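Eimear Hegarty
Okay, sink thread. I've been promising this since September and I have a cup of tea and half an hour, so let's go. Everything I've learned from washing up in a two-basin sink after a lifetime of one sad basin and a plastic tub.

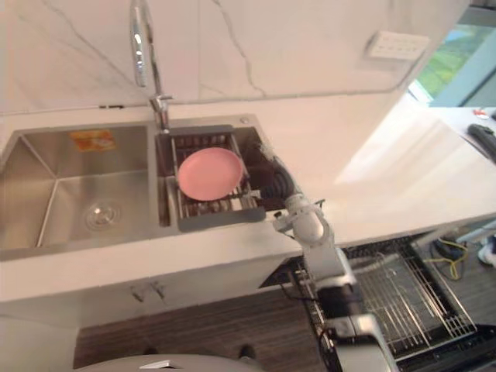

Eimear Hegarty
So the big thing for me is the split. Big basin on the left, skinny one on the right. When we were choosing, everyone told us to get two the same size and I'm SO glad we didn't listen. A big roasting tray fits flat in a wide basin! Flat! I used to wash one half, turn it around, soak my sleeve and wash the other half.

Eimear Hegarty
2/ The skinny side is where the dish rack lives. Dark gray, metal wire bars, sits right down inside. I love this more than I can say. The drips go down the drain and my counter stays clear for chopping. For years I had a rack on the counter with a tray under it, and the tray grew things. We won't talk about the tray.

Eimear Hegarty
3/ The pink plate is my breakfast plate, before anyone asks (someone always asks). It came from a stall in Brennan, one Saturday morning, in a box of odd ones. I went in for a lamp. I have never found another one in that pink and I've looked!

Eimear Hegarty
4/ Plates go flat on the rack if it's only one or two. I know, I know, they dry better standing up. If I'm doing a whole dinner by hand they stand. One plate after toast can lie down and have a rest.

Eimear Hegarty
5/ Tall faucet. Get the tall faucet. Ours is a chrome gooseneck and I can get the stockpot under it without tipping, and fill the watering can, and rinse a whole head of celery. It's between the two basins so the spout swings to either side. My mother came to stay and just stood there swinging it back and forth. She has since priced one.

Eimear Hegarty
6/ Downside, and I'll be fair: a tall faucet plus full pressure equals a wet shirt. You learn to open it gently. Guests don't know this. Sorry, guests.

Eimear Hegarty
7/ A few people wanted to know about keeping steel nice. I do hot water, a drop of dish soap and a soft sponge, and I go along the grain of the brushed finish. Then a dry cloth around the walls if I'm feeling fancy. For the chalky bits near the drain I use white vinegar, leave it five minutes and rinse really well. Keep the vinegar away from real marble though!! It'll leave dull marks.

Eimear Hegarty
8/ Yes, there's still a little orange and white sticker on the back wall of the big basin. Gráinne Conneely has mentioned it on every visit. Warm soapy cloth held over it for ten minutes, then cooking oil, then a fingernail, that's the method, and I'll get to it.

Eimear Hegarty
9/ The white with thin gray veins behind the sink wipes down so easily. I was nervous about white back there with all the tomato sauce that happens in this house. It's been great. Splashes show up right away so I get them while they're fresh.

Eimear Hegarty
10/ Dishwasher is just to the right, under the counter, and that's the best bit of the whole layout. Scrape, rinse, turn, load. I pull the rack all the way out and do it in one go. Before this it was across the room and there was a trail of drips on the floor every single night.

Eimear Hegarty
11/ What I still wash by hand: good knives, anything wooden, the nonstick pan, and the pink plate, obviously. I don't trust the machine with that pink.

Eimear Hegarty
12/ Last one, then I'm off to make dinner and undo all of this. I try to go to bed with the big basin empty. Rack can have things on it, fine, but the big side gets cleared. Coming down to it in the morning with the kettle on is lovely. Show me your sinks please, I want to see every one, and if anybody spots a pink plate in Prenska, grab it and I'll pay you back!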